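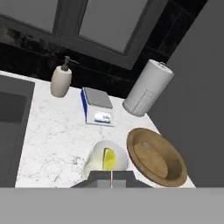 Gleice Peixoto asked us back in July whether the shoulder and hip program at Zedstead would still have people coming through the door once the free sessions ran out, and I have thought of her question nearly every week while putting this report together. So let me begin with it. Yes, they are still coming, and a good many of them bring a sister or a neighbor along.

Your grant of 1,290 dollars has paid for mats, resistance bands and the rent on the Pacheco room, which we now have until eight in the evening. That later hour has made a bigger difference than I expected! People who stand all day at work can go home, eat something, and still make it to class. We had room for 30 people this term and ended up with 32, because Iddrisu Kpodo very kindly moved two of his own patients into an early slot and gave us the space.

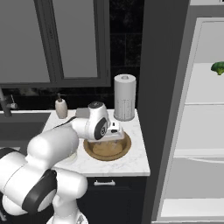
Kitchen counter, with bowl and robotic arm.

Nasrin Kermani has taken over the first assessments. She spends a good half hour with each person (sometimes longer, if they are talkers) and writes down how far they can reach, how they sleep and what they would like to get back to doing. One gentleman wants to prune his own pear trees again. Welington Honorato teaches the group classes, and he has rewritten the home exercise sheet in larger type, with fewer exercises on it. We printed 200 copies and will need more before winter.

Not everything has gone smoothly. The Plellinau site opened five weeks behind plan while we waited for the heating to be fixed, and the follow-up calls there are behind as well. I had hoped to send you the pain scores from both sites together, but I would rather wait until the Plellinau ones are complete — they should reach you with the next report.

For the coming term we would like to add a short class for people recovering from knee surgery. Radik has offered us a set of low steps on loan, and Welington is already sketching out the sessions. I will send the budget for it separately.

With warm thanks from all of us,
Silvana Arruda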